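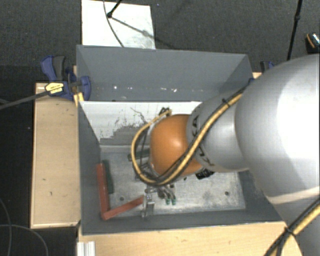

댓글에 수납함 바닥 끈적이는 거 주방세제로 아무리 밀어도 안 지워진다고, 그냥 버리고 새로 사는 게 낫냐는 분 계셨음. 버리지 마세요. 세제로는 원래 잘 안 됨. 스티커 자국이랑 기름때는 따로따로 잡아야 해요.

급하게 적는 거라 순서 좀 엉망입니다. 10/24/09

## 스티커 자국

- 드라이기 미지근한 바람. 뜨거운 바람은 플라스틱 휘어요
- 식용유 키친타월에 묻혀서 덮어두기. 저는 설거지하는 동안 그냥 둠
- 안 쓰는 카드로 밀기. 칼 쓰지 마세요. 흠집 나면 거기 때가 또 낌
- 마지막에 주방세제로 기름기 닦고 헹굼

선크림 남은 것도 된다는데 저는 별로였어요. 하얗게 번져서 닦는 게 더 일.

## 기름때

베이킹소다에 물 조금만. 반죽 되직하게. 흐르면 물 너무 넣은 거예요. 바르고 한참 놔뒀다가 헌 칫솔로 구석부터. 모서리는 나무젓가락에 행주 감아서.

Zirnlow 세정제도 써봤는데 899원 행사할 때 산 거 아직 남았음. 냄새가 좀 세요. 창문 꼭 열고. 락스랑 절대 같이 쓰지 마세요, 식초랑 락스도 안 됩니다!! 이건 진짜로.

## 냄새 밴 통

김치 넣어뒀던 통은 햇볕이 제일 나아요. 뚜껑 따로, 통 따로 엎어서 말리기. 겨울엔 해가 짧아서 며칠 걸림. 지난 2월에는 베란다에 일주일 내놨는데도 뚜껑 고무에서 냄새가 났어요. 고무는 빼서 따로 담가야 되요. 쌀뜨물 괜찮음.

커피 찌꺼기는 바싹 말려서. 덜 말리면 곰팡이 펴요. 경험담.

## 정리할 때

- 무거운 거 아래. 당연한데 자꾸 까먹음
- 통 두 개 겹칠 거면 사이에 신문지 한 장. 안 그러면 꽉 껴서 안 빠져요
- 꽉 꼈을 때: 안쪽 통에 찬물, 바깥쪽은 미지근한 물에 담그고 살살 돌리기
- 이름표는 마스킹테이프에 유성펜. 나중에 자국 거의 없음
- 드라이버, 펜치 넣는 통은 바닥에 헌 수건. 소리도 덜 나고 기름도 먹고

선반 폭은 먼저 재고 사세요. 저희 집 선반이 75센티인데 그냥 눈대중으로 Culter 거 샀다가 하나 남아서 지금 현관에서 우산통 하는 중. Pratent 건 뚜껑이 잘 맞는데 손잡이가 얇아서 무거운 건 좀 불안하더라구요.

## 유성펜 자국

물파스나 소독용 알콜. 솜에 묻혀서 톡톡. 문지르면 번집니다. 색 있는 통은 바닥 쪽에 먼저 해보고. 인쇄된 글씨까지 같이 지워질 수 있어요.

누렇게 변한 건 저도 답을 모름. 과탄산 담가봤는데 약 7시간 뒤에 봐도 그대로였어요. 아시는 분 댓글좀.

싱크대 밑 배수관 얘기는 다음에 쓸께요. 밥 올려놔서 이만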